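Cleaning a dark wicker bread basket with crumbs stuck in the weave

Home Help Boards > Kitchen and Dining > Cleaning

Posted by Njoroge Nyamweya
263 views, 2 replies

I have a long, narrow wicker basket that we use for bread at dinner. It's dark brown, almost black on the inside, with a braided rim. The weave is open enough that crumbs go down into it and stay there. Turning it over and tapping the bottom gets the big ones out, but the fine stuff and the sesame seeds sit in the corners where the strands curve around.

I've had it since November and I've only ever wiped it with a dry cloth. The cloth catches on the strands and leaves lint behind, so I don't think I'm helping. There's also a slightly sticky spot near one end where somebody set down a roll with honey on it.

Can I wash it in the sink? The tag said Meruvance and "wipe clean only" and nothing about what it's made of. I don't know if the color is a stain or a paint or what, and I don't want it coming off on the bread. The dishwasher is out, I assume.

Merrick

Dishwasher is out, yes. Don't soak it either. Natural wicker swells when it sits in water, and a stained one can bleed. A quick rinse is usually fine if you dry it right away, but test the color first. Wet a white paper towel, press it on the outside near the bottom, and hold it there for a minute. If brown comes off, stick to dry cleaning and put a napkin in it from now on.

What I do with mine:

1. Take it outside or over the trash can and knock out whatever will fall. Hold it by one end with the other end pointing down, and tap the side with your palm. Tapping it flat just moves crumbs from one hole to the next.

2. Go over the inside with a dry, soft brush. An old toothbrush is too small for the floor of a long basket but good for the ends. For the rest I use a 2-inch paintbrush that has never had paint on it. Brush along the rows first and then across them.

3. Tip it up against something bright and look through the weave. Clean spots let the light through as small even dots. Wherever the dots are missing, there's something in the hole, and a toothpick will push it out. Push from the outside in so it drops into the basket and you can shake it free.

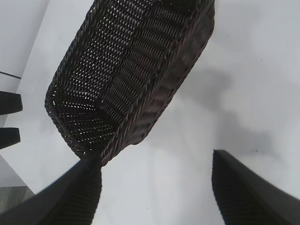
4. For the sticky spot, use a cloth dipped in warm water with one drop of dish soap, wrung out hard. Dab it and leave it a minute, then dab again with plain water. Don't scrub across the strands or you'll raise splinters.

5. Dry it upside down on a rack, out of the sun. Give it overnight even if it feels dry after an hour. The rim holds water longer than the rest because the strands are twisted together, and that's where mine went moldy once.

If you have a vacuum with a brush attachment you can do that in place of step 2, on low. On high it pulled a loose strand right out of mine.

Groltberg

Is it real wicker? A lot of the dark ones are plastic made to look like it. Look at a cut end on the underside if you can find one. If it's the same color all the way through and looks smooth, it's probably plastic, and then you can wash it in the sink with dish soap and not worry. I have 6 of the plastic kind from a restaurant that closed and they get hosed off in the yard.

I've used Provik spray on real wicker furniture but I wouldn't put it on anything that touches food.

Or just line it. A cotton napkin goes in the wash and the basket stays clean.

Njoroge Nyamweya

Thanks, both. I found a cut end under one corner and it's pale inside and stringy, so I think it's the real thing. Paper towel test gave me a very faint brown, hardly anything. I did the brush and toothpick part and left out the rinse. The honey spot took three rounds of dabbing. It's on the rack now – I'll check the rim in the morning before I put it away, and I'm going to start using a napkin.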